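Suchen nach: Suche ... Los

Der Juli und das Gästezimmer

Seit dem Umzug nach Tasness habe ich ein Gästezimmer, und seit ich ein Gästezimmer habe, habe ich Gäste. Ich hatte den Zusammenhang unterschätzt. In der alten Wohnung schlief man bei mir auf einer Luftmatratze, die gegen vier Uhr morgens aufgab, und die Leute kamen genau einmal. Jetzt steht da ein richtiges Bett, und im Juli war es an mehr Nächten belegt als meins.

Heute früh um halb sieben ist Glenys abgereist, mit der Fähre nach Joda, wo sie angeblich erwartet wird. Sie hat sich zweimal verabschiedet, einmal von mir und einmal von der Kaffeemaschine. Die zweite Verabschiedung fiel herzlicher aus. Zurückgelassen hat sie ein halbes Glas Orangenmarmelade, einen Kriminalroman ohne die letzten Seiten und einen Zettel am Kühlschrank, auf dem steht, dass das Fenster klemmt. Ich wohne hier. Ich weiß, dass das Fenster klemmt.

Das Bett ist übrigens 138 breit. Der Vormieter hat es selbst gebaut und dagelassen, und ich verstehe inzwischen, warum. Es gibt keine Matratze in 138, es gibt auch kein Spannbettlaken in 138. Wer darin zu zweit schläft, rollt in die Mitte, wer allein darin schläft, rollt auch in die Mitte. Im Möbelhaus in Rudd hat mir ein sehr junger Mann erklärt, ich solle doch einfach die 140er nehmen und »ein bisschen drücken«. Ich habe ein bisschen gedrückt. Die Matratze wölbt sich seitdem wie ein Brotlaib, und Karine hat nach ihrer ersten Nacht beim Frühstück gefragt, ob das orthopädisch gemeint sei.

Ich habe natürlich ja gesagt.

Weil morgen schon Jeferson kommt, war heute also Wäschetag. Bettzeug, Handtücher, das Tischtuch mit dem Rotwein von Facundo, der bei jedem Besuch ein Glas umwirft und dann sehr interessiert aus dem Fenster schaut. Alles bei 90 Grad, wie meine Mutter es gemacht hat, die Keime für eine Charakterfrage hielt. Das Programm dauert 154 Minuten. In dieser Zeit kann man ein Gästezimmer lüften, sofern das Fenster nicht klemmt, oder auf der Bettkante sitzen und darüber nachdenken, ob man eigentlich eine Pension führt.
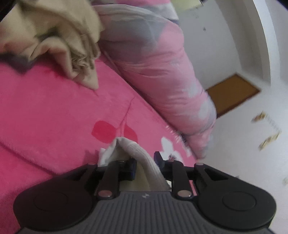
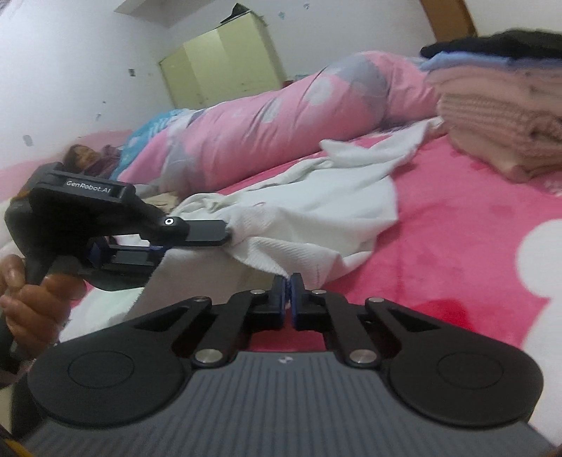 Piroska meinte am Telefon, ich solle mich nicht so anstellen, man könne Gäste auch schlecht behandeln, dann regle sich das von selbst. Sie selbst gebe grundsätzlich nur ein einziges Handtuch aus, ein kleines, und stelle den Wecker der Gäste auf fünf. Bei ihr habe seit Jahren niemand länger als eine Nacht geschlafen, und befreundet sei sie trotzdem noch mit fast allen. Ich habe gefragt, ob das der Grund sei, warum sie selbst jeden Sommer bei mir sei. Darauf war die Verbindung plötzlich sehr schlecht.

Sie kommt im August. Zwei Wochen.

Nach dem Telefonat habe ich tatsächlich überlegt, eine Hausordnung zu schreiben. Weit bin ich nicht gekommen. Punkt eins: Das Bett ist so. Punkt zwei: Das Fenster ist auch so. Beim dritten Punkt wollte ich etwas zur Abreise formulieren, freundlich, aber mit einem Datum darin, und da fiel mir ein, wie ich damals in Parudholm bei Karine untergekommen bin, für ein Wochenende, und nach fünf Wochen ihre Post aus dem Kasten geholt habe, als wäre es meine. Sie hat nie etwas gesagt. Sie hat mir irgendwann einen Schlüssel machen lassen und beim Kochen eine Kartoffel mehr geschält. Den Zettel habe ich also weggeworfen - den von Glenys gleich mit.

Am Nachmittag noch Jefersons Nachricht: Er bringe eventuell jemanden mit, ob das Bett für zwei reiche. Ich habe geschrieben, es sei 138 breit und orthopädisch. Er hat einen Daumen zurückgeschickt.

Jetzt ist es kurz nach zehn, ich habe die Marmelade aufgegessen und den Krimi angefangen. Auf Seite neun liegt der Gärtner tot im Gewächshaus, und ich werde nie erfahren, wer es war. Morgen muss ich Glenys anrufen und fragen. Vermutlich lädt sie sich bei der Gelegenheit für den Herbst ein.

4 Kommentare
12 mal geteilt

Zuletzt im Tagebuch
Die Fähre nach Joda und andere Gerüchte
Was der Vormieter sonst noch gebaut hat
Rotwein, zweiter Versuch
Ein Abend ohne Besuch (kurz)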